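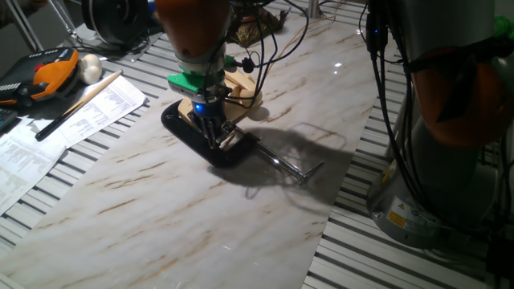

Ticket Droston – lixiviation de cendres, ligne pilote
Statut : résolu

Mardi, 9 h : le débit chute à 625 ml/min au lieu de 1000, alarme sur la pompe Bevan. Filtre changé, aucun effet.

11 h : pH stable, donc pas la cuve. On regarde le capteur Skurnano – bingo ! Dépôt de silice sur la sonde, elle lisait n'importe quoi et la régulation suivait.

14 h : rinçage acide de 12 minutes, réétalonnage, débit remonté à 1000. Superbe, la courbe est toute plate !

À faire : rinçage à chaque lot.

Commentaires (2)
– Même souci chez Clindico, merci !
– Quel acide pour le rinçage ?

Ce site utilise des cookies. Accepter | Refuser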